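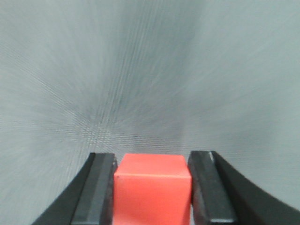
Photo: Tomomi Mizuno / Hemstead pick-and-place project, wrist camera

Progress report to Noguchi Fund
27 Dec 2024
From: Kiyoshi Minami, Hemstead

Short one this time, sorry, the lab closes tonight and I want this in before it does. Full spreadsheet to follow with the spending sheet.

Where we are

2377 demonstrations recorded and kept. Target in the grant is 4000 by the end of the collection phase. Behind the line we drew in September, but the daily rate is better than it was and I still think we get there without asking for more time.

All of it is teleoperated, one arm, parallel grip. Tasks so far are pick up, place on mark, push to mark, and stack. Pick up is nearly done. Stack is the thin one.

Red cube set is the furthest along. Close-in wrist views like the one at the top are what the first model learned from, block between the two pads, streaky gray surface behind it. Tomomi wanted plenty of these before we made the background harder and I agree with her now (I didn't in September).

What slowed us down

Lost most of two weeks to clock drift between the wrist camera and the arm log. Joint readings were landing late against the pictures, so the gripper would look closed on the video while the log still said open. Tomomi found it by stepping through recordings by hand. Cestent sent a driver fix, it works, we now check sync at the start of every session.

61 recordings thrown out because of this. More could be rescued by shifting the log but it's fiddly and quicker to re-record.

Other thing, labels. We had operators typing the task name freehand. Do not do this. We had "pick cube", "pick up cube", "pickup red", and one that just said "again". Now it's a drop-down menu. Old ones have been relabled by hand, all done except for the stacking folder.

Operators

16 people trained on the controller so far, mostly students, a few from the Gekik office upstairs. Spread in skill is wide. We kept the slow and clumsy ones in on purpose as long as the block ends up where it should. Failed grasps go in their own folder with a tag. The first model never saw a failure and had no idea what to do after a miss, it just closed on air and carried on to the drop point. Second round of training will include recoveries: miss, back off, try again. Operators have been told to leave their corrections in and not restart.

First training run

Small model, red cube only, pick up only. It reaches well. Weak spot is the last bit of the approach, where it comes in turned a few degrees and one pad touches before the other and shoves the block. My guess is too many examples start with the cube already square to the arm. Operators tidy it up between tries without thinking. New rule, the block gets dropped by hand and left however it lands.

No success rate in this report. We ran the tests with the old starting positions and I dont trust the number enough to send it to you. Will be in the next one.

Next

- Finish stack, two operators per session
- Rotated starts for everything, redo part of pick up
- New surfaces: dark mat, printed cloth, bare tabletop
- Change the room lights between sessions, at the moment they are always the same
- Second training run with failures and recoveries in
- Backup to the second drive every night (currently it's when someone remembers)

Money

On budget for operator hours. Over on storage, the video is bigger than I wrote in the proposal, we record both cameras at full size and I'd like to keep it that way. Asking to move the unspent travel line over to drives. Need a yes or no from you before we order, an email is fine.

One more request. Gekik would like a copy of the pick up recordings when that set is finished. Grant letter says sharing needs your ok. Tomomi has the draft terms and can send them across, please reply to her directly on this, I'm away for the first part of the break.

Kiyoshi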